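06/02/2025
Dye room, vat 2 and the walnut pot

Opened up and vat 2 smelled sour. The coppery skin on top had gone patchy and the liquid under it was blue-green where it should be yellow-green. Dipped a strip of muslin anyway to have something for the book. It came up pale green, turned a weak blue in the air within a minute, and most of that rinsed off. Strip is taped on the facing page, labeled "before."

Two things could be wrong and I had been treating them as one. Either the vat is short on reducer and has too much air in it, or the pH has dropped. Last week I kept adding fructose because the color said air. Tested pH this time before touching anything. It was low, well under where we like it for cotton. So the fructose I added probably just fed the souring.

What I did, in order:

Warmed the vat slowly on the band heater, lid on. No stirring until it was warm all the way down.

Mixed 100 g of calcium hydroxide into a slurry in a separate pail with warm water, then poured it in below the surface through the long funnel. Stirred with the paddle in one direction, slowly, and pulled it out without lifting bubbles in.

Left it alone for an hour with the lid on.

Tested again. pH back up. Still greenish. Then added 300 g of fructose dissolved in hot water, same way, through the funnel. Lid on, left it until after lunch.

After lunch the skin had come back together and there was a proper flower on it, dark and bubbly in the middle. Liquid in the glass jar was amber with a green edge. Second strip went in yellow-green and turned slowly. Taped next to the first. Rinse water was close to clear.

Genalyn says she does it the other way at home, sugar first and lime after, and gets the same result. Possibly, but her vat is a bucket. I would like whoever is next on this one to test pH before adding anything and write the reading on the card on the lid. The last reading on the card was in my handwriting and it had no date, so this is partly a note to me.

Sediment: there is a lot. When the paddle touches bottom it raises a cloud and the cloud takes most of an hour to settle. Cloth should not hang lower than the ring we welded in. If a piece slips off the hook, take it out, rinse it, and start it over after the vat has settled. The speckling on the Tromthorpe napkins was almost certainly lime from the bottom. I checked one under the loupe and the specks are white and gritty, sitting on the weave. They came off with a soak in diluted vinegar and a second rinse. I have done the first bundle this way and left the others in the sink with a note on them.

Tromthorpe order otherwise. They want the napkins to match the sample they picked in the spring, which was four dips with full airing between. I had three-dip pieces on the line and held them against the sample by the north window. Not dark enough, and too green as well, though the green usually leaves once they are neutralized and washed. They need the fourth dip. Jericho asked if a longer third dip would get there. I tried it with one offcut and it was darker but uneven, with a pale line at the fold where the cloth touched itself. Short dips, more of them. The offcut is in the envelope at the back of this book.

Scouring. I think we have been skimping on this. Took two squares of the same cotton, scoured one properly with soda ash at a simmer, gave the other only a hot wash. Same dips, same airing. The scoured one is level. The other has a cloudy patch in one corner and took longer to wet out. Dropped water on the undyed leftovers too: on the scoured cloth the drop vanished, on the washed cloth it sat there. That drop test takes no time and should be done on every bolt before it goes anywhere near the vat. The new bolt from Stindier is sold as ready for dyeing. It failed the drop test at both ends. I have written to them, but I plan to scour it regardless of what they answer.

Walnut pot. Jericho strained it through the old pillowcase and then a paint filter. It had been soaking since before the holiday and has a fine smell, like wet leaves. Weighed out 300 g of dry wool yarn in three skeins, wetted them, put them in cold and brought the heat up over the morning. Held below a simmer. First skein came out at noon, a tan with some yellow in it. Second after lunch, browner. Third is staying in overnight with the heat off. No mordant on any of them. I would like to try the same with a small dip in iron afterward, but in the other pot. The iron pot is the one with red tape on the handle, and the red tape is falling off. Need new tape.

Jallden scale is drifting again. Put the brass weight on it three times and got three different answers. Moved it off the bench with the heater and it behaved. Either it dislikes the warmth or the bench is not level, and I didn't get around to finding out which. Until then weigh on the side table and check with the brass weight first.

Clothing for the overdye class in Sebastian. People are asked to bring one cotton garment each and we keep having the same conversation about what will take color. Notes for the handout, to be cleaned up:

Read the fiber label. Cotton and linen are fine. Blends will dye lighter, and only the cotton part takes. Polyester thread stays its old color, so the stitching may show.

Dark things only get darker. A navy or black top will not show shibori folding. It can come up richer if it has faded, but do not promise that.

Ribbing often takes differently from the body, so look at cuffs and hems before wetting.

Lay it out flat and go over both sides, sleeves too, before it gets folded or tied. Old oil spots resist and come up as light marks. 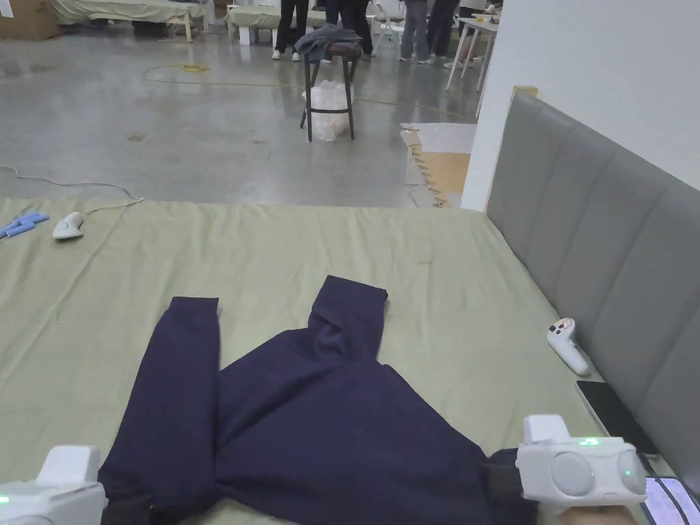 Navy sweatshirt on the green sheet, one sleeve down, the other folded up.

Thick garments need a long soak before the vat. Squeeze the air out under water, seams and pockets especially. Thin shirts are forgiving and sweatshirts are not -- the seams hold air and the air goes straight into the vat. One thick garment per session at the end of the day, after the thin ones are done. Genalyn wants to leave them out of the class altogether. I would keep them with that rule. Not decided.

Weigh dry and write it on the tag. Wet weights are useless to us and there were several on the tags last time.

Left to do:

Vinegar soak for the rest of the napkins, then wash, then look at them again by the window before the fourth dip.

Third walnut skein out in the morning, rinse cool, hang in the shade.

pH on vat 2 first thing, before the lid has been off for long. If it is down again overnight, add lime slurry only, half of what went in today, and leave the fructose on the shelf.

Order lime and pH strips. The strips in the drawer are past their date and I compared them with the meter: they read low.

Red tape.

Gloves in the blue bin have a pinhole in the left one. I know because of my thumb. Thrown out.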